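Gallery: the picking cell at Drememstead, before we sign anything

2020-01-18

We were asked to put some pictures up for those who'll vote on the equipment budget in March and haven't been over to Drememstead. The question is whether to buy the cell outright from Kravets, carry on renting it by the month, or send it back and spend the money on something duller. I have been against buying from the start, so read what follows with that in mind.

The quote first. The service plan is 2,118 a year, and that is before anyone has turned a screw. It covers four visits. It doesn't cover fingertips, pads, cabling or travel beyond the first 20 miles, and Jelldale is a good deal further than that from the Kravets depot. When I asked for a price list for the parts that wear, I got a brochure.

The brochure shows a clean white table with one part on it, sitting square. Our own work is metal disks and hinged fittings, several to a surface and close together, and that is what I'd want any supplier to quote against.
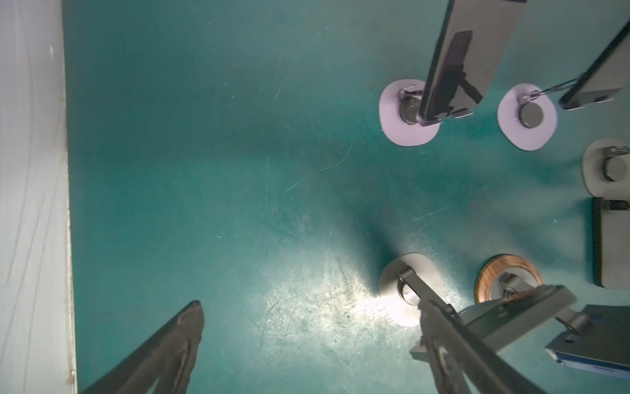
Work at close quarters, with the tip of one gripper finger at bottom left. The teal floor has its scratches and scuffs, and there is a bright patch of reflected light on it. One of the disks is polished enough to throw light back as well. Glare is a line in the budget whether we like it or not -- Kravets list the light hood as an extra.

A reader at Jelldale wrote in to say that I'm being unfair on the price, that the old hand-loaded bench cost more than this in a bad year once overtime was counted, and that the rental has already eaten money which could have gone towards owning the thing. The same reader would take the cell tomorrow if Kravets put the fingertips into the plan, and thinks the light hood could be made in our own shop for next to nothing.

Fair enough on the overtime. I have gone back over those sheets and the bench was dearer than I remembered. I still don't see how a bad year for the bench makes a good year for the cell, and I would like the hood costed by whoever is going to make it, with their hours in it.

The other quote is from Taso. It is lower, and it comes with a trial of eight weeks on our own parts, which Kravets won't offer at any price. Against that, the Taso controller doesn't talk to anything we own, and their figure for training is a single line with no days against it. I have asked for the days. I have also asked both firms what happens if the parts change after we've bought, and so far both have answered a different question.

What I'd like settled before March: a parts price list in writing, a trial on our own disks, and a name for whoever pays when a finger gets bent. Until then my vote is to keep renting, one month at a time -- dear, but we can stop.

Comments on the two quotes are open until the end of the month. Copies of both are in the Drememstead office.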